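Intro to Robot Learning, Week 3 handout: Collecting good demos

Welcome back! Last week was all theory, and this week we finally get our hands on the grippers, which is the part of the course I look forward to every year.

Each team owes 100 clean demos of one task by Monday. A demo is clean when the whole motion is there, start to finish, with no long pauses. Name your task in plain words first ("pick up the sponge and put it on the tray") and stick to it - if you change the goal halfway, the policy learns mush.

Before you record:
- Wipe the marker cubes. Fingerprints really do hurt tracking.
- Keep cables off to the side and behind your elbows.
- Open and close both grippers fully, 3 times, so we get the range.

Move a bit slower than feels natural. Soft things like cloth and foam are great fun because they never fold the same way twice, and that variety is gold for training!

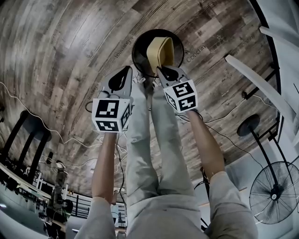 Vary your start positions too. Shift the object a hand's width, turn it, try it from the other side. Last term Tegwen Howells' team did this on every single demo and their policy coped with spots it had never seen.

Upload to the Serko folder before you leave.

Filed under: Handouts, Robot Learning, Labs

Comments (2)

Tudur Wynne: Do failed grasps count toward the 100?
Llinos James: No, but keep them in a separate folder, we use them in week 5.

Questions: Dwynwen Morris, Room 225 | Back to top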